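The Year I Finally Grew Strawberries (And Then Couldn't Stop)

So it's September, the last of the berries have gone over, and I've been promising to write this up since about the second week of June.
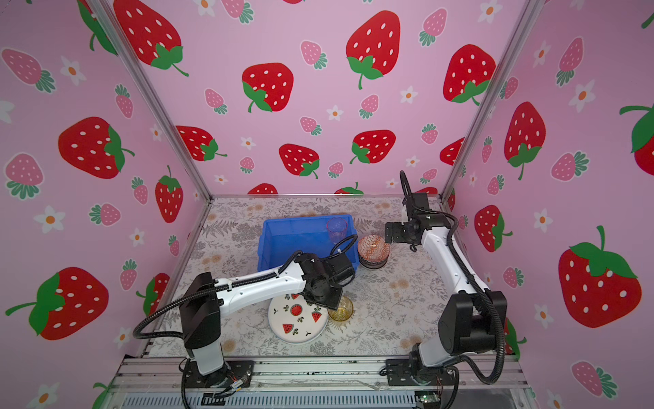
I should say straight away that I am not a gardener. I killed a mint plant at university. Mint! My mum still brings it up. But when we moved into this house there was a long strip of soil down the side of the garage that got sun from lunchtime onwards, and the man next door leaned over the fence and told me it was wasted on bindweed. That was Ravinder Dufour, and I owe him most of what follows, including the 20 runners he passed me over the fence in a washing-up bowl that first autumn.

I didn't know what a runner was. I thought he'd given me weeds. If you're as clueless as I was, a runner is the long stringy thing a strawberry plant throws out sideways, with a baby plant on the end of it. You pin the baby down, it roots, you snip the string and you've got yourself another plant for nothing. Ravinder hasn't bought a strawberry plant in years and is very smug about it.

Anyway, I dug out the bindweed (ha, I dug out SOME of the bindweed) and put the runners in with a trowel that had a wobbly handle. I planted them too deep. You want the crown, the knobbly bit in the middle where the leaves come from, sitting level with the soil, and I'd buried mine like treasure. A few rotted over the winter. The rest sulked until April and then suddenly went mad.

The first year we had enough for a bowl each and a few for the blackbirds. More than a few, if I'm truthful. I had gone to the big garden centre out at Skorkby to look at netting, took one look at the prices and came home with a fuchsia instead. Big mistake. I'd go out before work in my dressing gown to pick the ones I'd had my eye on the night before and there'd be one neat peck out of every single berry. They don't even finish them! They just have a taste and move on to the next one, like my brother at a buffet.

So last winter I bought the netting. It cost less than the fuchsia, which died. I also got straw, proper barley straw, from the pet shop on Bakhtiari Road, where they sell it in bags meant for rabbits. It goes under the fruit to keep it off the mud, and it keeps the slugs down a bit too, although our slugs are a determined bunch and I still went out with a torch on wet nights.

And this year, well. This year we had strawberries coming out of our ears. I'd fill the colander in the morning and there'd be another colander's worth by teatime. I took them to work. I took them to the dentist. I left a punnet on the wall with a note saying please help yourself and somebody took the berries and left the punnet, which I thought was very decent of them.

Then came the jam.

I'd never made jam. I had a picture in my head of pans boiling over and wasps everywhere, and it's a bit like that, but mostly it's just standing about. Strawberries haven't got much pectin in them, so if you use ordinary sugar you need to add lemon juice and even then it might stay runny. My first batch didn't set at all. I'd used 1000 grams of fruit and I think I was just too frightened to boil it hard enough. We had it over ice cream and called it sauce, and nobody complained.

For the second batch I used jam sugar and got braver. What I do now:

Hull the berries and halve the big ones, leave the little ones whole.

Tip the sugar over them in a big bowl, cover it with a tea towel and leave it overnight. By morning they're swimming in juice.

Into the pan with the juice of a lemon, low heat until you can't feel any grit when you stir, then turn it right up.

Put a saucer in the freezer before you start. Drop a bit of jam on it, wait a minute, push it with your finger. If it wrinkles you're done.

Let it stand for a quarter of an hour before it goes in the jars or all the fruit floats to the top. I skipped this once. It tastes the same but it looks daft.

I've got a Pinelus pan that belonged to my gran, with a base as thick as a paving slab, and nothing's ever caught on the bottom of it. The jars I bought new from Zedik because I'd run out of old ones, and I'd happily get them again, the lids pop down with a lovely loud click. I stood in the kitchen at eleven at night listening to them go one after another, feeling like the queen of the universe.

I spent 80 pence a go on pretty labels and then my handwriting was so bad that half of them look as if they say Strangeberry. We're keeping that name.

A few things for next year, mostly so I can find them again when I've forgotten:

Net earlier. The birds know before you do. As soon as there's a hint of pink, get it on, and peg the edges down properly so nothing gets tangled up underneath.

Take the runners off the plants while they're fruiting. I felt mean doing it but Ravinder says they can't do two jobs at once, and the plants I snipped did much better than the ones I was soft about.

Cut the old leaves back once it's all finished. They look terrible for a fortnight. Then you get a lovely flush of fresh green and you can stop worrying that you've murdered them.

Try a later variety. Everything came at once this time and by July we'd had it. I'd love a handful in August for my cereal.

And maybe some alpine ones along the front edge, the tiny ones that taste of sweets. A woman at the plant swap had a tray of them and I dithered, and when I came back they'd gone to a man in a cycling helmet.

Oh, and weigh out the fruit before freezing it. I've now got several mystery bags in there when I could have had tidy ones of 300 grams, ready for smoothies or a crumble. One of them may be beetroot. I'll let you know.

If anybody local wants runners, I've potted up far more than I've got room for and they're lined up by the side gate. Bring your own washing-up bowl.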